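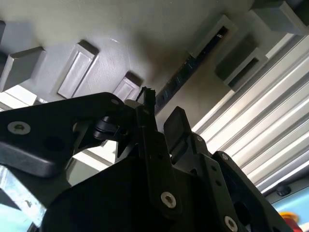

4.2 Who does the work after the arm does the work

I want to slow down here and talk about the screws, which will sound like a strange place to start a section on job change. When I began sitting in at Harnard's Xolalpa plant I had a neat interview guide with questions on skill, pace and autonomy, and for the first couple of weeks I got polite, short answers to all of them. Then I asked one of the women on the kitting line what she'd done that morning and she talked for 40 minutes about tightening things. After that I threw out most of the guide (it's still in the appendix, for anyone who wants it) and just asked people about their mornings.

Before the Brosow cell went in, kitting was a standing job with a paper list. You read the list, you pulled the parts, you filled the tray, you signed. A good shift for one person was 273 trays, and everybody knew that number because it was the one on the bonus sheet. Now the arm fills the trays and the sheet counts the cell's output instead, which on day shift can be up to 837. The four people who used to pull parts are still there. I had honestly expected at least one of them to be gone, and I think they had too!

So what do they do all day? They look after the gripper, mostly. Figure 6 gives a fair idea of how many separate bits there are to look after: the black bracket with its big round hole, the plate in the middle, the side plate with its several smaller holes, and silver hex-socket screws in several of them. The operators have their own names for every one of these parts, and almost none of the names match the Brosow manual. The bracket is "the ear." The middle plate is "the thumb," even though the manual has no thumb in it anywhere. When a service technician phones in, there's usually a minute or two of translation before anything useful gets said, and I came to enjoy those calls a lot.

Nobody had planned for this to be the operators' job. Harnard's original plan (I have seen two versions of it) gave all gripper checks to maintenance, who sit in the other building. That lasted 86 shifts. Maintenance had their own queue, the cell would sit waiting, and the operators, who still had a bonus tied to output, began keeping hex keys in their apron pockets. By the time management noticed, the checks were being done every morning before start-up, and done well as far as anyone could tell me. On 12/10/19 the task was finally written into the job description. It took up one line. The pay grade stayed where it was.

That gap between the task and the grade came up in nearly every conversation I had, usually without my asking. People weren't against the machine. Several of them liked it and said their shoulders felt better, and one told me she'd never go back to pulling by hand. What bothered them was that they had picked up a skill on their own time and the company's records had no place to put it. Akex, the software that logs the cell, has a field for "operator intervention," and every entry in that field counts against the shift. Stop the arm for a minute to snug up a loose screw and you show up as a problem. Let it run until it drops a part and the log blames the cell.

You can guess what follows. I went through the Akex log for October and found 528 interventions across all shifts, a figure the plant manager thought was high. The operators laughed when I read it to them. They said they had learned to do the small fixes during tray changes, when the arm was parked anyway and nothing got logged, so the real total was a good deal bigger. I can't put a number on it, and I'd be suspicious of anybody who did. I can say that on the mornings I sat by the cell I saw more hands-on work than the log had in it for the same hours.

There's a social side to this that I nearly missed. On the old line you could talk. The four stations faced each other and the work was dull enough that conversation just ran all day. The cell takes one operator at a time, with the other three on feeding, inspection and packing, spread out over a much bigger floor. They rotate every two hours, and the handover has become the place where the talking happens. It's supposed to take two minutes. I timed a few at closer to ten, and a good part of that was gossip, sure, but mixed in with it was everything the next person needed: which screw keeps backing out, which parts the arm has been fumbling, what to listen for. A supervisor asked me at one point whether the handovers could be trimmed. I told him I'd rather he didn't, and we'll come back to why in 4.3, where I look at the two weeks when he tried it on nights.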